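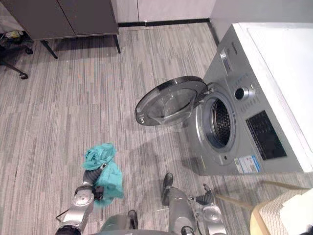
Residents of the Ekano apartment complex will pay for laundry by the load starting in January, after the building's owner voted to end the flat monthly fee that has been in place since the complex opened. The change covers all 296 units and replaces a charge of $22 a month that every household paid whether it washed one load or thirty. Under the new plan a wash will cost $3, and drying will be included in the price. The machines will be front loaders of the usual kind, with a round glass door, a steel drum and a control knob on the front panel, and tenants will start them with a key card.

Skiline, the company that manages the complex, announced the change in a letter left at each door. The letter says the flat fee no longer covers the cost of water, repairs and electricity, and that a large share of tenants had complained about paying for a service they rarely used.

Of the households that answered a survey this fall, 212 said they would prefer to pay by the load. The rest were split between keeping the fee and having no opinion. Skiline did not say how many of those who wanted to keep the fee were families with children, a question that came up more than once at the tenant meeting held in the lobby of the north building.

"I do laundry nearly every day," said Piyumi Sikder, who lives on the fourth floor with her husband, her mother and two boys in grade school. "At $22 I didn't have to think about it. Now I'm going to be doing math every time somebody spills juice."

Sikder said she worked out that her family would pay more than twice what it pays now. She asked Skiline to consider a monthly cap, so that a household would stop being charged after a certain number of loads. The company said at the meeting that it would look at the idea but made no promise.

Other tenants were in favor. One man who travels for work told the meeting he had used the laundry room a handful of times all year and had paid the full fee every month. A woman from the south building said she takes her clothes to her sister's house because the laundry room is always busy in the evening, and that she would be glad to see the fee go.

Crowding was the other main subject of the night. The laundry rooms are now open from 7 a.m. to 9 p.m., and several people said it is hard to find a free washer after dinner. Skiline said the hours will be extended to 11 p.m. when the new prices take effect. Tenants who live directly above the north laundry room objected - they said the spin cycle can already be heard through the floor - and the company agreed to have the machines there leveled and set on rubber pads before the later hours begin.

Payment will be handled through Zoubi, a card system that already runs the parking gate at the complex. Tenants can add money to a card at the leasing office or from a phone. Cards used for parking will work in the laundry rooms as well, so most people will not need a new one. A lost card can be replaced at the office, and any money left on it will be moved over.

Coins will not be accepted. That drew some complaints from older tenants, and Skiline said office staff will take cash and load it onto a card during business hours. There is no charge for doing so.

The letter also lists a few new rules. Clothes left in a washer more than half an hour after the cycle ends may be moved to a table by the next person waiting. Rugs, pet beds and anything with a rubber backing are not allowed in the machines. Tenants are asked to leave washer doors open after use so the drums can dry out, and to wipe the rubber seal if lint has collected on it. Dye may not be used in any washer.

Tenants whose leases list the laundry fee as part of the rent will receive a corrected lease page to sign. Those who do not sign by the deadline in the letter will keep paying the flat fee until their lease runs out, Skiline said, and will be given a card that does not deduct money for laundry.

The final flat fee will be billed in December. Questions can be taken to the leasing office on the ground floor of the north building, which is open until 6 p.m.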